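Cabinet and appliance door maintenance, kitchen side. Revised in April by Ilona Nyitrai.

**Bar handles.** A loose bar handle is usually a screw problem. Open the door, hold the bar still, and turn each screw from the back until it stops. Do not force it. If the screw spins, the hole is stripped. Pack it with a glued sliver of wood, let it set overnight, and drive the screw again.

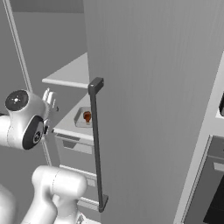 Wipe door gaskets with warm water and a drop of dish soap. Dry the folds with a cotton cloth. Test the seal with a strip of paper: close the door on it and pull. Repeat at 4 points. Where the paper slides free, clean again before ordering a new gasket.

**Undersides.** Grease collects under wall cabinets and shelves, mostly near the range. Spray the cloth, never the surface, and work from the back toward the front edge. Leave the cleaner on for 10 minutes if the film is sticky.

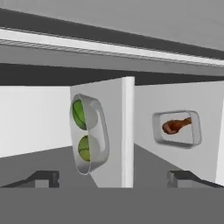
Rinse with plain water and dry at once. Standing water swells the edge of any board that is not sealed.

**Door alignment.** On a two-way hinge, the front screw moves the door sideways and the rear screw moves it in and out. Make quarter turns only, and close the door after each one.

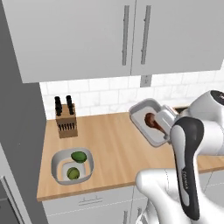 Adjust one door of a pair first, then match the second to it. Height is set at the mounting plates. Loosen both plates slightly, lift the door to the line, and tighten the top one first.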